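June 2, 2023

Simiyu knit shoe, third sample. Writing this up before lunch while I still remember which gray I was complaining about.

So the new pair came over from Pradomard yesterday, and I've only had the left one out of the bag properly, but I like it much better than the last round. The May sample had that flat, almost sock-like upper that looked tired before anybody put a foot in it. This one has a bit of life! They kept the light gray ground and brought the pale ribs back in, and it makes the whole shoe look longer and a little more deliberate. I'd been arguing for the ribs since winter, so I'm allowed to be pleased for one paragraph.

Weight first, because I keep forgetting to write it down. One shoe with the lace in and the insole in comes to 300 grams on the bench scale. The May one was lighter, but it also folded in half when you looked at it. I'm happy to pay for the stiffer collar in grams. If anyone wants to take weight back out, please take it out of the insole and leave my collar alone.

The collar is the part I spent the morning on. It's a denser knit, deeper gray, nubbly, and there's a fine line of stitching along the border that I first thought was only decoration. I pulled at it with a pick (gently) and it's holding the fold down on the inside as well, so whoever trims these must not cut it back to tidy it up. I've put a note in the bag. The nubbly texture does grab lint, though. I wore a fleece this morning and had to go over the collar with tape twice. Worth asking Pradomard if they can run the same stitch in a smoother yarn, or whether the nubbliness is the stitch itself. I suspect it's the yarn. The swatch they sent us in May was the same structure and felt slick by comparison.

Pull tab at the heel is small. I can get a finger and thumb on it and that's plenty for me, but my hands are small. I'd like one more centimeter of height on it and I'd like it a touch stiffer so it doesn't lie down. It stands up fine now, fresh out of the bag. After a week in a closet under somebody's boots, I don't know.

Now the lace, which is where most of today went. 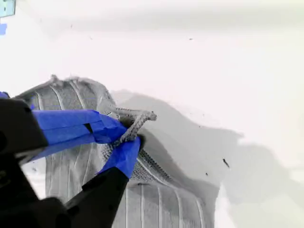
*Simiyu sample three, gray knit upper with the braided lace standing up in a loop from the opening. Note the end of the cord.*

We're on the Bistetley braid now, the mottled one. Bistetley calls the color "Pebble" and I'm calling it gray like everything else on this shoe. The mottling is nice because it hides scuffs, and it sits somewhere between the pale ribs and the collar without matching either. My worry on paper was that it would be too chunky for a knit shoe. With it in, I don't think so. It reads as a thick cord, sure, but the collar has enough going on to hold its own against it.

What I do not love is the end. It ends in something knot-like and it's already slightly frayed, and this is a sample that has been to our bench and back to its bag and not much else as far as I know. Three things I tried on loose offcuts of the same braid:

- Heat, just the small iron on low. Closes the end quickly but leaves a hard shiny bead that looks awful next to knit. It also scratched my thumbnail, so imagine it on a bare ankle.
- A dip in Farkel (the clear one, from the half-full can on the lower shelf, not the amber one). Soaks in nicely and stays flexible. It darkens the braid for the first 2 cm, which on mottled gray I can live with.
- Whipping it with thread before knotting. Prettiest by a long way and also the slowest, and I'd never ask anyone to do it on a production run. I might do it on the photo pair.

I'm going with the dip for now. I need to see what Farkel does after a wash before I get too cheerful. The can says it's fine in cold water and says nothing whatsoever about warm, and people will put these in warm, we all know they will.

Lace length: cut at 163 cm per shoe. I measured it laid flat with no tension, then measured again with a little pull on it and got a different answer, naturally, so for the record the number is the flat one. Please everybody use the flat one. We had a whole afternoon in May of two people disagreeing about a lace and both being right.

With that length I can tie a normal bow and still have tails I don't step on. If you double-knot, it's just about perfect. If you like to leave the shoe permanently tied and stuff your foot in (me, every morning of my life), you end up wanting to tuck the extra down inside, and there it rubs against the tongue. Can't fix everyone's habits. But I do wonder about a shorter cut as an option for people who never untie anything.

Something I noticed about the braid itself: it holds a bend. If you lift a loop of it up it doesn't flop back over in a soft curve like the flat laces did, it makes a corner and sort of stays there. I thought this would annoy me and I've come around on it completely. It makes the lace easy to find and grab when you're loosening the shoe, which was exactly what the flat ones were bad at – they slid down into the opening and you had to go digging. On the downside, a kink put in by packing will probably still be in there when the customer opens the box. So: don't fold the laces tight when packing. Tuck them in loosely. I'll write something for the packing sheet.

Also tried the old flat laces in this shoe for comparison and took them out again after five minutes. They look like they belong to a different shoe. They do. 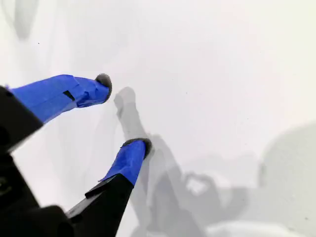
Color check next, which I've been putting off because I have three grays and a near-white and opinions on all of them. I went over the ribs, the ground, the collar and the braid in turn against the color cards, and got into a muddle over the ribs almost immediately. The white surface doesn't read as one white, is the trouble. It's bright over toward the upper right and drops off to a soft pale gray going left and down, so a card that's a perfect match at one end looks warm and dingy at the other. It being matte helps, at least there's no glare to fight. I redid everything with card and sample side by side in the same spot, moving both together, and the numbers stopped wandering. Ribs come out one step lighter than I'd written down in May. Ground is unchanged. The collar is a shade deeper than the card we approved, and I'm inclined to accept it, it makes the opening look crisp.

I'd like somebody else's eyes on the rib color before I tell Pradomard anything. I've been staring at gray for three hours and by now everything looks faintly green to me. Please don't read my result first. Do yours, write it on the back of the card, then we'll compare.

Fit notes, quick ones. I tried the shoe on myself, which isn't a proper fit test, but I'm the sample size so why not. Toe room is good. The ribbed band low on the side feels snugger than the rest, in a pleasant way, a bit like a hand around the foot. No hot spots standing still. I walked down the hall to the mailboxes and back, and the heel lifted slightly on the stairs with the lace at my usual lazy tension. Tightened it up and the lift went away, but then the collar puckered on the inside edge. I think there's an answer in where the top lace point sits. Moving it back 4 mm would probably do it. That's a knitting change, so it has to go in the next round of comments or we wait another cycle.

Sizing on the pair overall, can't say yet, the right shoe is still in its bag and I want to look at it tomorrow with fresh eyes. (Monday. I mean Monday. It's been a long week.)

Little things, so they're written somewhere:

- The care tag is upside down when you look into the shoe from behind. It's right way up from the front. Which way does a person look into their shoe? I've asked three people and got a shrug each time.
- One float on the inside, near the toe, long enough to catch a toenail. I've marked it with a pin. TAKE THE PIN OUT before trying the shoe on!
- The insole slides forward a bit. Two dots of glue would stop it, but then you can't lift it out to dry. Leave it for now.
- There's a faint smell, the yarn I think, like a new raincoat. Airing it overnight with the bag open.

I did a quick lint-and-snag thing too, nothing scientific, just ran the hook side of a bit of hook-and-loop over an offcut of the upper and then over an offcut of the collar. The upper knit did well. It fuzzed slightly on the pale ribs and you have to tilt it to the light to see. The collar fabric fuzzed a lot. Back to the yarn question, then. If Pradomard says the nubbly yarn is the only one that gives us that stiffness, I'd still choose the stiffness, and we'll tell people to keep it away from their jackets in the gym bag.

To ask Pradomard: smoother collar yarn, taller pull tab, the 4 mm on the top lace point, and whether the pale rib yarn changed between rounds.

To ask Bistetley: can they tip the braid for us, and in something soft? I don't want a metal end on this. If they can do a soft tip at a sane price then I can stop standing over a can of Farkel, which gives me a headache anyway, and the window on that side still won't open more than a crack.

Offcuts with the three end treatments are in the tray by the sink, labeled. The dipped one is on the paper towel, don't stack anything on it. Wash test goes in Monday with the dark load.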